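**Collecting examples at the Pastusmont room**

Monday, April 26, 2021

Many of you asked in the last survey what the arm group is doing all day with a cup and some blocks. I will try to answer it in this issue.

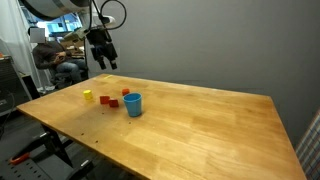 We are building a set of examples for the learning system that we call Bilano. Each example is one short task which a person performs through the arm, from the start position until the gripper is open again and raised. The system later studies the recordings and tries to produce the same kind of motion by itself. For this round we have two tasks: put a red cube into the blue cup, and move the yellow cylinder to the other side of the cup.

Until Friday evening we had 311 accepted examples. Another 22 were refused in the review, mostly for the same mistake – the operator stopped in the middle of the motion to think, and the system learns the stopping also. If you are not sure where to grasp, please decide before you start the recording. A slow example is fine, but a long pause is not.

The second point is about the positions of the objects. In the first days we placed everything almost in the same spot, and the first model became very good at this spot and weak everywhere else. Now we move the objects between examples, and the cup also. Please use the right half of the table more, it is still too little present in the data.

Ashraful Kanagaratnam has rewritten the operator sheet and it is much shorter than before. He also made a change in the Radetti recorder, so a failed example can be marked directly after it ends. Please mark it and do not delete it. The failures are kept in a separate folder and we plan to use them in October, when the comparison with the Spahić method begins.

We still look for operators for the afternoon sessions. No experience is needed, the training takes one hour and you will do 22 practice examples which are not counted. Write to Ashraful if you want to try.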